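Why Do Bands Play One More Song After They Say Goodnight?

October 18, 2019

Have you ever been to a concert where the band waves, walks off, and then everybody just stands there in the dark, yelling? The first time that happened to me I grabbed my coat and headed for the door. Big mistake! I was halfway down the stairs when the drums started up again.

That extra bit at the end is called an encore (say it like this: ON-kor). It comes from a French word that means "again" or "still." 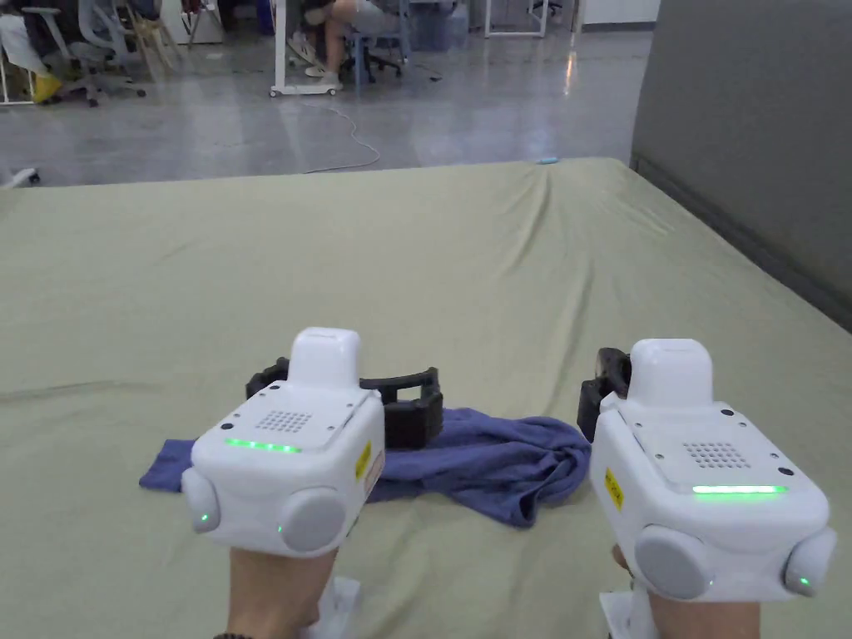
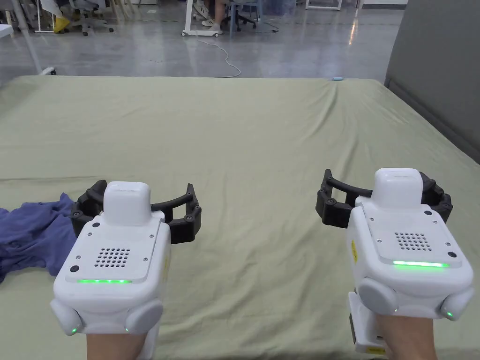
Two hands, two white grippers and a green sheet, in both pictures.

So how does it work? The band plays what looks like the last song. They say thank you and disappear behind the stage. The crowd claps and stomps and shouts, and after a few minutes out they come again, usually with a song you've been waiting for all night (I've lost my voice this way more than once).

Is it a surprise? Well, a long time ago it often was. At the opera, if people really loved a song, they would clap until the singer sang it all over again, right there in the middle of the story! Imagine stopping a movie to watch the best part twice. Some theaters got so tired of it that they made rules against it.

These days most encores are planned. Bands write down their songs on a piece of paper called a set list, and the encore is very often on there too, under a little line. I saw Pekel play in June, in a hall that holds 1319 people, and I was close enough to peek at the list taped to the floor. There were 4 songs below the line. I still screamed like I had no idea.

Not every band does it, though. Vetovberg never come back out. They play their last song, the lights go up, and you go home. Some fans grumble, but I kind of like it.

Want to try it yourself? Next time you sing for your family, keep your favorite song for the end. Take a bow, go hide in the hallway and wait for the clapping. If it's quiet out there, you can always peek around the door and ask!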